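Do I have to pay extra for "table protection" on an oak table?

Print this page | E-mail this page 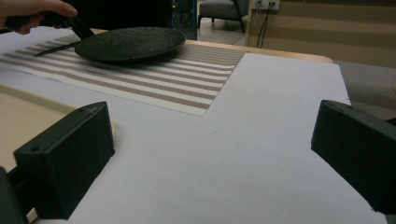
I ordered a dining table from Bristlow in May and it came last week. The salesman went on and on about a protection plan called Somby Care, which is 89 pounds for the first year and then 46 a year after that. I said I'd think about it. Now I've had two e-mails and a phone call telling me that my finish guarantee "may be affected" if I don't take it out. May be affected how? They wouldn't say.

The paperwork is no help. It says the table must be "maintained with approved products", and the only product named anywhere is a bottle of Somby polish, 500 ml, which of course they also sell. My parents had a table for decades and it got a wipe with a damp cloth and a mat under anything hot. I find it hard to believe wood has become more delicate in the meantime.

Has anyone turned the plan down and then made a claim? And does the polish do anything that ordinary wax doesn't? I'm not interested in being told it gives me peace of mind, I had that from the shop.

posted by teapot_lid

Don't buy it. Total con. I had one on a sofa from a different shop and they wouldn't pay out for anything. Biro, no. Cat, no. "Gradual build-up", no. Save your money and buy some placemats.

posted by Gaz in Bavgate

I'd be a bit careful with the answer above, as a sofa plan and a table plan aren't the same thing and we don't know what his said. But I'd come down on the same side.

You've got two separate things there and the shop seems happy for you to mix them up. The guarantee is what came with the table. The plan is something you pay for on top, and it normally covers accidents: a hot pan, nail varnish, a dropped bottle. I can't see how not buying the second could take away the first, and if they think it does they should be able to point at the line that says so. Write to them (e-mail, not phone) and ask which clause. Keep the reply. When I asked Bristlow that about a sideboard I got one very short e-mail saying my guarantee was "unchanged", and the calls stopped.

If you do still fancy the plan, read the exclusions before the list of what's covered. Look for an excess. Mine would have been 40 pounds a claim, and you had to report the damage within a few days. Rings from cups were left out if they'd built up over time, and I'd like to know how anyone proves a ring came from one cup.

On the polish, find out first whether your table is oiled or lacquered. The leaflet ought to say and if it doesn't, ask in the same e-mail. Lacquer mostly wants a soft damp cloth and then a dry one. Wax won't soak into it, it just sits there and goes smeary. Oiled wood does need doing again now and then, and I use Kravets oil from the hardware shop, which has been fine on mine, though I've no idea whether Somby would call it "approved". Try anything new on the underside first. I wouldn't trust a bottle that claims to suit every finish, whoever's name is on it.

For everyday use, cork-backed mats are better under hot dishes than the thin woven sort, which let the heat straight through. Move them about a bit in the first few months too, or you can end up with paler patches where the light hasn't got to the wood.

posted by M. at number nine

My sister in law has the Somby one and says it's good but she has never claimed on it so I don't know what she's going by. The polish smells of oranges.

posted by pennywort

Print this page | E-mail this page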